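Workshop book, Trelville production
Friday, January. Started 11 am.

Carried over from last entry: the title number still runs long in the second change, the mic packs still come loose in the tap break, and the revolve still squeals on the slow cue. Did the revolve first.

Revolve. Took the skirt off and ran it by hand. The noise comes from the castors on the upstage side, same as last season. Two had thread wound round the axle, probably from the chorus hems. Cut it out, cleaned the race, put them back with dry lube. Ran the slow cue from the top of Act Two with Eduardo Dizon standing on the disc for weight. Quiet at slow speed, slight tick at full. The tick is the join in the decking and it will be covered by the band, so I am leaving it. Whoever strikes the disc next, please mark the two castors with paint pen so we can see if it's always the same ones.

Staircase. The Tretow unit went back together without shims this time. The treads are painted but the nosing strips are not on. Lead's heel caught the third tread at the last run - she was fine, but the strips have to be on before anyone dances on it again. White strip, not the yellow. The designer has agreed to white as long as it stops short of the ends.

Quick change, title number. Timed it on a stand with the jacket over the dress. The hooks are the slow part. Swapped the back closure for magnets, sewn into a double layer of grosgrain so they don't migrate. Held well when I pulled at the shoulders, let go cleanly from the waist. What I don't know is how they behave near the body mic transmitter. Will put the jacket on over a live pack before the next run and listen on headphones. If there's any crackle we go back to snaps.

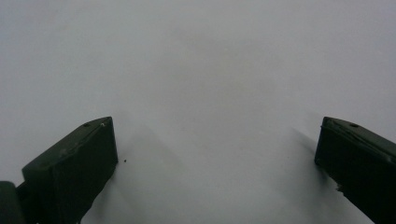

Bench, Friday. Gripper fingers, pale surface.

Mic packs. Tried the Drultier pouches against our own elastic belts. The pouch is better made but sits too low for the floor work, and the flap opens when the wearer bends backward. Our belt holds through the tap break if the pack goes in upside down with the antenna pointing at the floor. Sound don't like that. They have said they'll put up with it for the three tappers only, everyone else stays antenna up. Written on the whiteboard in the mic room and copied here in case it gets wiped.

Sign. The marquee letters for the finale are rated for up to 3000 hours, which is far more than we need, but the dimmer they're on is an old one and they flicker below about a third. Tried a dummy load on the same circuit and the flicker went. Dummy load lives under the SR platform, labelled, on its own bit of ply. It gets warm. Do not stack costumes on it. Colour match to the footlights is still off, ours are pinker. Gel sample is clipped to the inside cover of this book.

Glitter. The cannon test is put off. The Rivadeneyra hall wants to know what the confetti is made of before they'll let us tour it in, and the data sheet we have is for the old stock. Have written to the supplier. Until that's sorted we rehearse the finale with the cannon call spoken over cans and no fire.

Left for next session:
Nosing strips on the staircase
Jacket over live pack
Spare magnets, need 12 for the understudy set
Footlight gel, try one step cooler
Ask for the data sheet again
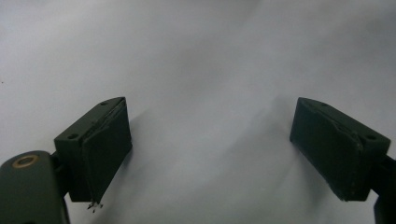

Þröstur Egilsson read this over at the end of the day and wrote in the margin that he'd keep the hooks on the understudy's jacket until the magnets have been through a full dress run, and that if the pack does crackle we should try moving it to the thigh before giving up on the magnets. He also thinks the tick in the revolve will be heard in the ballad, where the band drops to piano and one cello.

Fair point on the ballad, I had only thought about the slow cue. Will run it again with the keys playing and sit in the back row. If it can be heard from there, a strip of felt goes into the join. Hooks stay on the understudy jacket for now. The magnet order stands.

Locked up, disc isolated, key back on the board.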